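Front loader smells musty even with an empty hot cycle once a month

Posted in Laundry & Appliances, 2023-01-11

We moved into a rental on Collura Street with a front-loading washer already in it. Clothes come out fine, but if a load sits in the drum for an hour it smells like an old basement. I run an empty hot cycle on the first of the month with a cup of white vinegar. The smell goes away for 3 days and then it's back. I use Pletuline liquid, the blue bottle, and fill the cap to the top line. The landlord says it worked fine for the last tenants. Is there something else I should be cleaning, or do I need a repair person?

Maleck
You're using too much detergent. The top line on the cap is for a full, very dirty load. Cut it in half and see. Also leave the door open between loads.

dryline16
Agree on the detergent, but that won't get rid of what's already in there. Do these in order.

Pull back the rubber gasket at the front of the drum and wipe inside the fold, especially at the bottom. There will probably be gray slime and hair. Use a rag and hot water with a little dish soap.

Take the detergent drawer all the way out. Most have a tab you press at the back. Scrub the drawer and the slot it slides into.

Find the drain filter, usually behind a small door low on the front. Put a shallow pan and a towel down first. Drain the little hose if there is one, then unscrew the cap slowly. Mine hadn't been opened in 7 years and it was most of the problem.

After that, run the hottest cycle you have, 90 if it's marked in Celsius. Skip the vinegar, it's hard on the rubber. Then do the filter again in March and see how dirty it got.
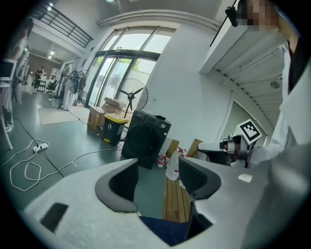
Ye replied that the drain hose is worth checking too. If it's pushed too far down the standpipe, dirty water can get pulled back into the drum, and no amount of scrubbing will fix that.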